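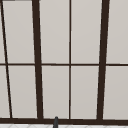
Re: [natow-users] Sink station, kitchen model, what the staff do now

From: Jummai Olaniyan
Date: September 24, 2026

Volodymyr Fedoruk wrote:
> We have had Messina on washing-up since February. Before we
> extend it to the second kitchen, I need to know what the porters'
> shift looks like with the arm in place. Grellmont says
> "supervision only". Is that what you see?

No. At our site two porters per shift became one porter and one cell operator. The operator clears faults, signs off the racks and reruns failed jobs in the simulator. The porter still scrapes and sorts by hand. Lifting is down. Standing still is up, and both of them complain of it.

Fault review takes the most time. Last month we logged 54 stops over 900 racks. Each stop has to be replayed in the kitchen model before the operator may restart, and that was not in anyone's job description. We have asked for it to be graded as technical work.

On the model itself: the view over the sink towards the window is below. The panes are plain grey with nothing rendered behind them, so do not use this view to judge daylight or glare on the real station.
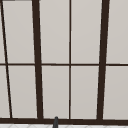 Kitchen model, window above the sink. Dark bars, pale panes, tiled strip at the bottom.

Volodymyr, if you go ahead, train the porters on Groklow before the arm goes in. We did it afterwards and lost two people to other departments.

Jummai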